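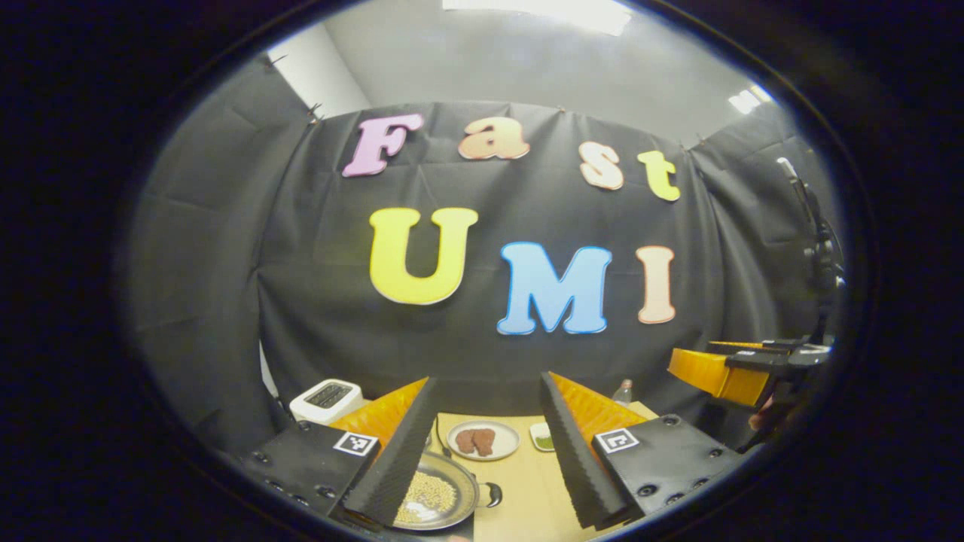 Page last changed: Wednesday, 4.15 pm

Plondum Clothes Swap Group
Minutes of the June meeting, held upstairs at the Farkau Tea Rooms, 7 pm

1. Last minutes
Agreed, with one correction: the coat rail was lent by Ostermann, not bought from them.

2. Spring swap
What a lovely afternoon it was! We took in 951 pieces, and 46 people came through the door who had never been to a swap before. Denim went first, then knitwear. Party dresses were slow until the last hour, when a group of sixth formers arrived and cleared most of the rail between them. Wide fit shoes ran out far too early and we'd love more next time, especially sizes 7 and 8.

3. Money
Balance stands at £2,945 after paying for the hall. Agreed to spend up to £100 on proper wooden hangers, as the wire ones leave marks on the shoulders of jumpers.

4. Changing rooms
Two curtained corners were not enough and the queue reached the tea urn. Agreed to have four at the autumn swap, with a long mirror in each — plus one mirror out in the main room for people just trying on jackets.

5. Flilevero
The Flilevero shop has offered us its end-of-line scarves and belts. Everyone was thrilled with this. Accepted, on the understanding that they go out on the tables at one token each, same as everything else.

6. Mending table
Very popular, and we ran out of black thread and trouser hooks. There was a long and happy discussion about whether to teach hemming by hand or by machine. Hand hemming for autumn, machines to be looked at again once we know how many sockets the hall has.

7. Any other business
Children's school shoes: yes, if barely worn. Swimwear: only with the tags still on. Hats to have their own table.

Next meeting: same room, 7 pm. Please bring spare tote bags.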